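Loss of Grip Following a Firmware Update: Notes on the October Fault

Reading time: 3 minutes

I have been asked by several readers to set out what happened with the Plemier gripper, and I do so here in my capacity as the person who signed off on the update.

The unit had been in regular use at our Havbridge workshop when new firmware was installed. The update reset the closing-force limit to the factory value of 400 and cleared our stored calibration. No warning was displayed. During the next session the fingers released a steel test weight at shoulder height. It struck the floor beside Nerea Ibarra, who was not injured.

Anselmo Collado reviewed the log and found the reset at line 1536. He also established that the position reading had drifted by 3 mm, which caused the controller to report a secure grip when the pads were barely in contact.

The following measures now apply. Calibration is checked after every update. Safety footwear is mandatory within the marked area. Loads are not to be raised above waist height until eight consecutive test grips have been completed. Pierina Sorrentino holds the written procedure, and I would ask colleagues to direct requests for copies to her.

Comments

Consuelo Barroso: We had the same reset on ours. Did the supplier acknowledge it?

Demetrio Prieto: Thank you for publishing this. I will check our stored values before the next session.

Related posts
Labelling Cables at Flivdale
Calvo Controller: First Impressions
Choosing a Test Weight
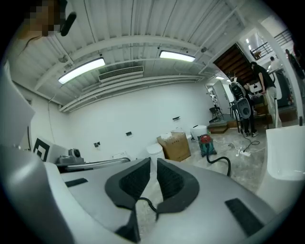 Can a gripper report a secure hold when it has none?
A drifted position reading can produce exactly that result, as the controller infers contact from where it believes the fingers to be. A separate force check will catch the error.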